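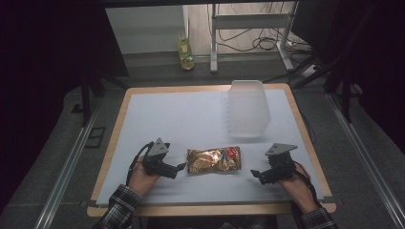 Linder Introduces Bravau Sorting Table and Skerach Bin for Pantries and Snack Rooms

LANGAT, Jul 7, 2026 - Linder today announced the Bravau, a table for sorting and packing dry goods, and the Skerach, an open plastic bin sold with it. Both are meant for office snack rooms, school pantries, food shelves and homes where groceries are bought in bulk and have to be divided up before they are put away.

The Bravau has a rectangular top with a light wooden border around a pale gray-white panel. The panel is plain, with no printed lines or logos. Linder chose a light color so that wrapped goods such as chips, crackers and candy are easy to find on it, including small packets in dark or shiny wrappers. The table can be used sitting or standing, depending on the leg set ordered.

The Skerach bin is made of translucent white plastic. Its walls flare slightly toward the top and have faint vertical ribs. The bin is placed toward the back of the table, leaving the front free for the items being sorted. Bags go in one at a time, and a full bin can be carried straight to the shelf.

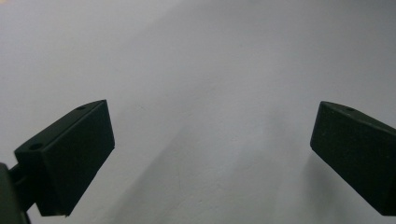 The panel lifts out for cleaning. Linder recommends a damp cloth and mild dish soap, and advises against scouring pads, which can dull the matte finish. The wooden border should be wiped and dried separately. Replacement panels will be sold on their own, so a scratched surface does not mean buying a new table.

Linder developed the two products at its workshop in Langat. Early users asked for a bin light enough to move with one hand and a work surface without a raised lip, so that crumbs can be brushed straight off. Both requests are part of the final design. Users also asked for a lid. A lid is in development and is not included in the first release.
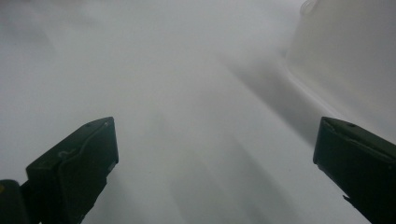 Empty bins nest inside one another for storage. They should be kept away from stoves and radiators, and they are not intended for loose, unwrapped food.

Availability

The Bravau table will be available in October from Linder and from selected housewares stores. The standard set is priced at $178 and includes the table and 2 Skerach bins. The order number for the set is 1801. Extra bins and replacement panels can be ordered separately. Some assembly is required, and printed instructions are packed with each table.

About Linder

Linder makes tables, bins and shelving for kitchens, pantries and shared storage rooms. The company is based in Langat.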